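Maple board as a sorting surface for the kids' shape blocks?

skirkwood_dad
Been using my big maple board for block sorting and I'm never going back to the plastic tray.

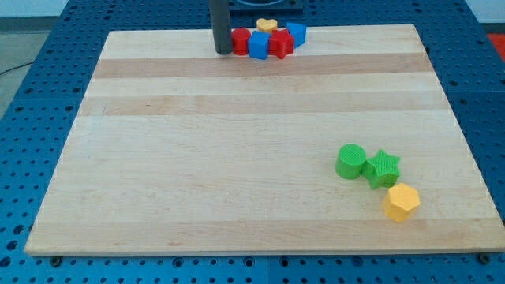

Anyway, my question is about finish. Right now it's bare wood and I'm torn between mineral oil and a hard wax. It'll see maybe an hour of use a day, all of it toddler use, so sticky.

Rostam Tabrizi
Mineral oil, two coats, done. Love the stripes in that board by the way!

plankton80
Disagree with Rostam. Oil is fine for bread, but those textured blocks are going to drag across it all day and you'll be re-oiling every month. Hard wax — I've had it on my bench since November and it still looks great.

skirkwood_dad
The texture is what I'm worried about too. The hearts and stars have points on them.

Rostam Tabrizi
They're toy blocks, plankton, not chisels. I sand mine with 444 grit once in a while (okay, 400, typo) and it comes right back.

mimi_alipour
Is it sitting straight on that blue metal table? I'd put felt feet under it. Mine slid on a metal top and scratched the paint.

skirkwood_dad
Good call, ordering some tonight. Still undecided on the wax though.

plankton80
Wax. Try it on the underside first.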